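Library's Little Brown Table to Get a Job at Last

The Handbridge Tenants' Hall has a small brown table with two drawers, and for as long as most people in the building can remember it has been in the way. It has stood beside the coat hooks, under the notice board and, for one uncomfortable winter, directly behind the front door. In May it will be given something to do.

Residents voted at last month's meeting to make the table the hall's official lending point, a title that drew a short laugh and then, when it was clear that nobody had a better one, a show of hands. Anyone in the building will be able to borrow small household things from its drawers and put them back when they are done. The scheme has a budget of $200, of which $35 has already gone on labels.

"People own a tape measure for ten years and use it twice," said Nasrin Hashemi, who proposed the idea and has agreed to run it until somebody else can be talked into it. "I own four. I would like to own fewer."

The upper drawer is meant for things people need in a hurry: tape measures, spare batteries, picture hooks, the little wrench that comes with flat-pack furniture and disappears the same evening. The lower drawer will hold whatever is left over. The meeting spent longer on the lower drawer than on the upper one. Pranab Matubbar of the third floor argued that a drawer for whatever is left over is a junk drawer, that every household in Handbridge already has one, and that he did not see why the building should pay for another. He was thanked for his remarks.

There was also the matter of the top. The table has a glossy surface that residents agree is its best feature and also a nuisance, as it picks up the ceiling light and throws it straight back at anyone looking for a pen. Kasun Bhattacharjee suggested a cloth. His brother Dinesh said that a cloth would be on the floor within a day, and offered to bring one in so that this could be tested. The cloth question has been put off until the summer.
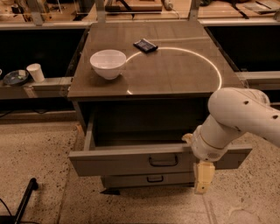
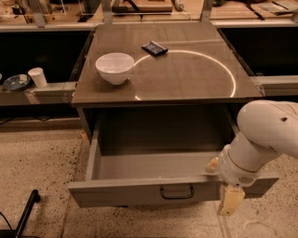

A bowl on top and the upper drawer open.

Under the rules as adopted, a bowl will stay on top for the slips. A borrower writes a name, an apartment number and the thing borrowed, drops the slip in the bowl and takes the thing away. When it comes back, the slip comes out. An earlier draft had called for a bound register, with columns, and a pen on a chain. It was dropped after Hashemi asked who would be reading it.

Nothing else is supposed to live on the tabletop, and that rule is expected to be the first to go. The hall has some history here. A shelf put up in the entry for outgoing mail was holding snacks, gloves and a bicycle pump by the end of its first week, and very little mail. The shelf has since been taken down. The pump is still there, leaning against the wall where the shelf used to be, and will be the first item offered to the lower drawer if it can be made to fit.

Not everyone is persuaded. Habibur Chowdhury, who has lived on the ground floor longer than the table has, told the meeting that he had watched three sharing schemes come and go. The umbrella stand was emptied during one rainy afternoon. The jigsaw exchange did better, until a 500-piece harbor view came back with most of the harbor. The third scheme involved ladders, and he preferred not to discuss it.

"I am in favor," Chowdhury said. "I only want it written down that I mentioned the umbrellas."

It was written down.

Supporters say the drawers are the difference this time. An umbrella stand invites people to help themselves on the way past, Hashemi argued, while a drawer has to be opened, and a person opening a drawer in a shared hall tends to look over a shoulder first. She considers this a healthy instinct and would like to build on it. Matubbar wondered whether a lock might do the same work. The price of a lock was read out, followed by the price of three spare keys, and the discussion moved along.

What goes into the drawers to start with depends on what people bring. A collection will run through the first part of the month, with a carton left in the hall for donations. Items should be clean, working and small enough to lie flat with the drawer shut. Scissors are welcome. Glue is welcome if the cap comes off. Residents are asked not to donate single keys, foreign coins, dead batteries or takeout menus, a list drawn up by three people emptying their own kitchen drawers and comparing notes.

There will be no fines. Anything not returned after a fair wait will be mentioned on the notice board, by item and not by name, although Dinesh Bhattacharjee pointed out that there is only one person in the building who ever wants the spirit level. Kasun Bhattacharjee said that he had been meaning to bring it back.

The one job still open is the dusting. The glossy top shows every fingerprint, and the meeting felt that an official lending point ought to be wiped down now and then – ideally by a different person each time. A sign-up sheet has been pinned to the board beside the coat hooks. As of this writing it has one name on it, Matubbar's, in handwriting that he says is not his.

Donations can be left in the hall any evening before 8 p.m.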